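Ticket : perte de données sur les enregistreurs acoustiques, mares de Floselbridge
Ouvert le jeudi 18 juin 2020
Statut : résolu, surveillance en cours
Matériel concerné : enregistreurs Calimlim, logiciel de tri Sadus, cartes mémoire Tekon

Bonjour à tous,

Je remets ici au propre tout ce que j'ai griffonné dans mon carnet depuis l'ouverture du ticket, parce que le fil de mails est devenu illisible et que deux personnes m'ont déjà demandé « mais au fait, c'était quoi le problème ? ». Prévoyez un café, c'est long.

Le symptôme de départ, tel que je l'ai noté dans le ticket : les enregistreurs posés au bord des mares pour le suivi des crapauds accoucheurs rentrent du terrain avec des nuits entières où Sadus ne détecte rien. Zéro chant. Or j'y étais, moi, au bord de la mare du haut, un de ces soirs-là, assise sur mon seau retourné, et ça chantait de partout ! Ce petit « pou… pou… » flûté qu'on reconnaît entre mille. Donc soit j'hallucine, soit la machine est sourde.

Précision pour ceux qui ne suivent pas le projet : on écoute neuf mares, un enregistreur par mare, réglé pour démarrer au coucher du soleil et s'arrêter à l'aube. Les fichiers partent ensuite dans Sadus, qui découpe, filtre et sort un tableau avec une ligne par chant détecté. C'est sur ce tableau qu'on décide quelles mares visiter de nuit, et donc où on fait les écouvillons pour le chytride. Vous voyez l'ennui : une mare déclarée muette à tort, on n'y va pas, et si les bêtes y sont malades on l'apprend quand il est trop tard.

Première piste : les piles.

Évidemment. C'est toujours les piles. J'ai changé tout le jeu sur les mares 2, 5 et 7 (les trois plus touchées), j'ai noté la tension avant et après, et j'ai attendu deux nuits. Résultat : pareil. Les anciennes piles étaient d'ailleurs en très bonne forme, je les ai recyclées dans ma frontale. Piste fermée.

Deuxième piste : les cartes mémoire.

Là j'y croyais beaucoup plus. On est passés aux cartes Tekon au printemps et le problème semblait remonter à peu près à cette période. J'ai sorti la carte de la mare 5, je l'ai copiée en entier, puis j'ai lancé une vérification complète. Aucune erreur. Les fichiers sont tous là, bien rangés, avec la bonne durée. J'ai quand même remis une vieille carte d'une autre marque dans l'enregistreur pour une nuit, par acquit de conscience, et le lendemain matin Sadus m'a annoncé la même chose : aucun chant. Je présente donc mes excuses aux cartes Tekon, que j'avais copieusement insultées dans mon message précédent.

Troisième piste : les micros.

Alors celle-là m'a pris une journée. Les mousses de protection étaient pleines de limaces — vraiment pleines, je vous épargne les détails — et je me suis dit que le son devait être étouffé. J'ai tout nettoyé, remis des mousses propres, et fait le test que j'aurais dû faire dès le début : j'ai passé un chant d'accoucheur sur mon téléphone, à un mètre, puis à trois mètres, puis à cinq, sur chaque appareil. Ensuite j'ai écouté les fichiers au casque, à l'ancienne.

On entend tout ! À cinq mètres c'est un peu faible sur la mare 7, mais c'est parfaitement net. On entend aussi le vent, une chouette, un tracteur au loin et moi qui éternue. Les micros vont bien. 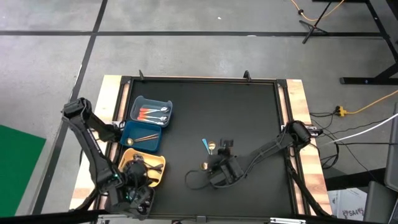
Berenice Orozco
Chargée du suivi acoustique des amphibiens

Donc à ce stade : les appareils enregistrent, les cartes gardent, les chants sont dans les fichiers. Et Sadus ne les voit pas. J'ai enfin ouvert les réglages du logiciel, ce que je repoussais depuis le début (je l'avoue, l'onglet « paramètres avancés » me fait un peu peur).

Quatrième piste : le seuil de détection.

Sadus donne à chaque son un score de ressemblance, de zéro à 100, et ne garde que ce qui dépasse un seuil. J'ai trouvé le mien à 79, ce qui m'a paru sévère, mais c'est la valeur avec laquelle on travaillait déjà l'an dernier et on avait des chants plein le tableau. Je l'ai baissée quand même, pour voir, sur une seule nuit de la mare 5. Et là, mes amis, des détections à n'en plus finir ! J'étais ravie pendant une dizaine de secondes, le temps d'en écouter trois au hasard : une goutte d'eau, une goutte d'eau, et un grincement de barrière. Pas le moindre crapaud. J'ai remis le seuil comme avant.

Ça m'a quand même appris quelque chose. Si les vrais chants n'apparaissent pas non plus avec un seuil très bas, c'est qu'ils ne sont même pas proposés au calcul. Quelque chose les jette avant.

Cinquième piste, la bonne : le filtre de fréquence et l'horloge.

J'ai mis un moment à comprendre parce qu'il y avait deux choses emmêlées.

La première, c'est que la mise à jour de Sadus a remplacé notre profil d'espèces par le profil par défaut. Et le profil par défaut coupe tout ce qui se trouve au-dessus d'une fréquence bien trop basse pour nous. C'est sans doute très bien pour les grosses grenouilles et les crapauds communs qui ronchonnent dans les graves. Mais l'accoucheur chante plus haut, il passe donc intégralement à la poubelle avant même d'être examiné. Le profil qu'on avait construit est toujours là, notez bien, il est juste décoché ! Il faut descendre tout en bas de la liste, sous les orthoptères, pour le retrouver.

La deuxième, c'est l'horloge. Quatre des enregistreurs Calimlim étaient restés à l'heure d'hiver après le changement de piles de mars. Une heure de décalage, ce n'est pas dramatique en soi, sauf que Sadus ignore par défaut les fichiers dont l'heure de début ne colle pas avec l'heure du coucher du soleil du site. Il ne prévient pas. Il les saute et affiche « analyse terminée » avec une jolie coche verte. J'ai passé un temps fou à chercher pourquoi la mare 2 restait vide une fois le bon profil recoché, alors que la mare 7 se remplissait à vue d'œil. C'était ça.

Ce que j'ai fait, dans l'ordre, pour ceux qui ont le même souci :

1. Ouvrir Sadus, onglet des profils, recocher « Floselbridge accoucheurs » et décocher le profil par défaut. Les deux cochés ensemble, c'est le profil par défaut qui gagne.
2. Fermer et rouvrir le logiciel. Sans ça, le changement n'est pas pris en compte, même si l'écran prétend le contraire.
3. Dans les options d'import, désactiver le contrôle de l'heure de début pour les anciennes nuits.
4. Sur le terrain, remettre chaque enregistreur à l'heure avant la prochaine pose, et noter sur l'étiquette du boîtier que c'est fait.
5. Relancer l'analyse sur un dossier d'une seule nuit avant de lancer tout le reste.

J'insiste sur le dernier point, car j'ai évidemment tout relancé d'un coup la première fois, avec environ 300 fichiers, et l'ordinateur du bureau a soufflé comme un aspirateur jusqu'au soir avant de planter.

Résultat après correction : les nuits « muettes » ne le sont plus. La mare 5 chante, la mare 7 chante, la mare 2 aussi (moins, mais c'est une petite mare et le vent y est terrible). J'ai réécouté au casque un échantillon tiré sur chaque site et ce sont de vrais accoucheurs, avec tout de même un petit-duc glissé dans le lot. Ah, le petit-duc ! Il a presque la même note, le bougre, et je le soupçonne de nous gonfler les chiffres de la mare 9 depuis longtemps. Je regarderai ça dans un ticket séparé, sinon on n'en sort plus.

La seule qui reste vraiment silencieuse, c'est la mare 4. J'ai tout vérifié deux fois, profil, horloge, micro, et j'ai écouté une nuit presque entière en accéléré. Je n'y entends que des grillons. L'an dernier on y avait pourtant trouvé des mâles chargés d'œufs sous les pierres plates, côté muret. Je ne tire aucune conclusion d'une mauvaise quinzaine, il a fait sec et l'eau est basse, mais je voudrais qu'on y passe de nuit en priorité, avec le kit d'écouvillons et surtout avec des bottes désinfectées AVANT d'y entrer. Je sais que tout le monde le fait. Je l'écris quand même — les bottes, l'épuisette, et le dessous du seau, qu'on oublie tout le temps (moi la première).

Réponse aux questions reçues par mail :

Est-ce qu'il faut refaire les nuits perdues ? Non, rien n'est perdu, le son est dans les fichiers d'origine. N'effacez surtout pas vos cartes avant de m'avoir envoyé la copie.

Est-ce qu'on peut revenir à l'ancienne version de Sadus ? J'ai essayé, elle refuse d'ouvrir les tableaux créés avec la nouvelle. On reste donc sur la nouvelle, profil bien coché.

Est-ce que ça touche aussi le suivi des tritons ? Ils ne chantent pas, donc de ce côté vous êtes tranquilles !

Est-ce que les tableaux déjà envoyés sont faux ? Pour les accoucheurs, oui, tous ceux sortis depuis la mise à jour. Mettez-les de côté dans un dossier à part. J'enverrai les nouveaux mare par mare, en commençant par la 5, au fur et à mesure que la machine les recrache.

J'ai aussi écrit au support de Sadus pour demander deux choses : que la mise à jour conserve le profil choisi, et qu'un fichier sauté s'affiche au moins quelque part, en rouge, en gras, en clignotant s'il le faut. On m'a répondu très gentiment que la demande était transmise. Je relancerai.

Je laisse le ticket en surveillance jusqu'à la prochaine relève. Si un de vos appareils rentre avec une nuit vide, envoyez-moi le numéro de la mare, l'heure affichée par l'enregistreur et l'heure de votre montre au même moment. Avec ça je m'en sors.

Berenice

Tickets récents
Mare 9 : confusion possible entre accoucheur et petit-duc
Mousses de micro : quel modèle résiste aux limaces ?
Sadus : le tableau exporté perd les accents
Étiquettes de boîtier illisibles après la pluie
Commande groupée d'écouvillons stériles
Sonde de température de la mare 3 bloquée sur la même valeur
Désinfection du matériel : où ranger les bacs de trempage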